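How do I stop my sourdough starter from smelling like nail polish?

Posted in May by Dolores Pettigrew

I'm brand new to this and loving it! My starter is 7 days old and bubbles like crazy, but by evening it smells like nail polish remover. I feed it once a day and keep it on top of the fridge. Is it ruined?

Chunhua Lu
Not ruined at all, it's hungry! Feed it morning and night and move it somewhere cooler. Mine smelled just like that in its first month and now it makes the best pancakes (try them, seriously).

Zhiqiang Qiu
mine did that, I threw it out and bought yeast

Jinfeng Xue
What Chunhua said, and give it more flour at each feeding. I do one spoon of starter to 71 grams each of flour and water, and the smell went away in a few days. Once it's happy, dry some as a backup! Spread it thin on parchment, let it go crisp, crumble it up and put it in a plain white plastic bag like the one in the picture, then pinch the top edge shut and tuck it in a dark cupboard.
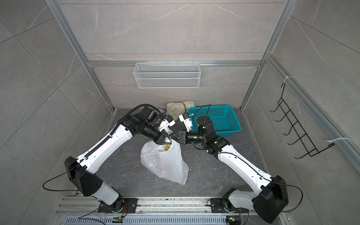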